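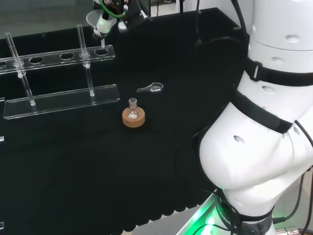

Olá a todos na Trosten, segue o relato de novembro sobre a bancada de química do projeto Kemanby. Desta vez escrevo com mais calma, porque o anterior saiu às pressas e a Hilkka Koskela teve de me ligar duas vezes para perceber a tabela de despesas (desculpa, Hilkka!).

Começo pelo que está feito. A bancada das vidrarias já tem o seu lugar definitivo, com o pano preto por baixo. Eu era contra o pano, confesso, achava que ia juntar pó, mas o vidro transparente vê-se muito melhor em cima do preto e agora já não quero outra coisa. Os suportes em acrílico também ficaram: furos redondos em cima, placa lisa em baixo, e os tubos enfiam-se ali sem drama. O balão de fundo redondo assenta no anel de cortiça, com o pouco de pó branco lá dentro, e a espátula de vidro fica deitada ao lado. Parece pouca coisa, mas andámos semanas a discutir onde pousar a espátula!

Quanto ao dinheiro: da verba de 2138 euros gastámos cerca de 1000, quase tudo em vidro e acrílico. Os anéis de cortiça ficaram em 165 euros, mais do que eu tinha previsto, porque encomendámos primeiro o tamanho errado e a Wiriya não aceita devoluções. A culpa foi minha, medi o balão pelo gargalo. Os errados estão numa gaveta e o Seidu Ankrah jura que lhes vai dar uso.

A parte de transferir pós é a que nos tem dado mais que fazer. Montámos o funil na ponta do suporte, de boca larga, com a haste a passar pela braçadeira transparente de botãozinho branco, e a seguir, mais a meio, um tubo de vidro preso da mesma maneira. Entre os dois deixámos um furo livre — serve para quando quisermos aproximar as peças. O balão fica logo à mão, junto do funil.

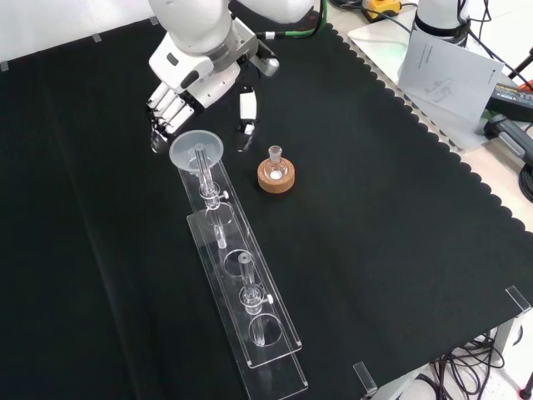
Adjoa Zakaria leu o rascunho e respondeu que por ela o furo livre passava já a ter um segundo funil, que a haste deste é estreita para pós húmidos e que preferia gastar aí o que sobra da verba antes de comprar mais tubos.

Acho que ela tem razão quanto à haste, e já pedi preço de um funil com saída mais larga. O segundo funil ao mesmo tempo é que me custa mais, fica tudo muito apertado para a mão. Vamos experimentar primeiro com um só.

Falta ainda escrever a ficha de limpeza das vidrarias (vou na página dois) e fazer as 16 sessões de prática combinadas com a Zoltville, que passam para depois da chegada do funil novo. Se puderem confirmar até ao fim do mês que a verba restante transita, eu faço logo a encomenda.

Um abraço,
Kojo Kpodo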